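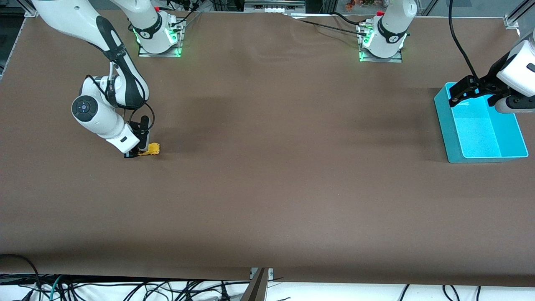
3.2 Gathering the demonstrations

We started collecting in July, and I'll admit the first week or so went into learning how to be boring. A policy that learns from people picks up everything people do, including the little pause while you wonder what to have for lunch. So before we kept a single episode, Marin Berisha and I ran practice rounds until our starts and stops looked alike (mine took longer to get there, and I have been reminded of it since).

The task is plain tidying. Something small lies on the table, one arm picks it up, and it has to end up in the bin. Figure 2 shows a moment from the Misance set: the right gripper is down on the paper at a crumpled bit of yellow material, and the left one is over at the turquoise bin. Flat things like that were our favorite kind of trouble! A block gives the fingers two sides to squeeze. A flat scrap gives them almost nothing, so the person driving has to come in very low and commit, and that last inch is where our two styles differed most.

Figure 2. Two-arm tidying, Misance set. The robot's right arm is on the left side of the view.

We covered the table in matte brown paper early on and kept it for the whole set. It does crease, and we argued a bit about swapping it out whenever a fold showed up. In the end we left the folds alone, as we wanted the model to see a surface that changes a little from day to day. The bin was allowed to wander too, within reach of the left arm.

Each episode was recorded with Vurkaseo, our logging tool, which saves the joint readings and the camera streams against one clock. We aimed for 4,000 episodes and kept 2,867. Most of what we threw out was dull stuff: a dropped stream, a late start, somebody talking to the operator halfway through. Failed grasps stayed in as long as the operator recovered and finished the job. I was against this at first (why teach it to miss?), but the version trained without them, which we call Pedell, would close on thin air and then just carry on to the bin as if all was well. Watching that a few times changed my mind.

One more habit worth passing on. We held back 72 episodes before doing any training at all and put them in a folder that neither of us opened until the runs in Section 4. The split follows Nikolaidis, our earlier single-arm set, so the numbers for the two can be read side by side. The held-out episodes come from both operators, and every object type appears in them at least once.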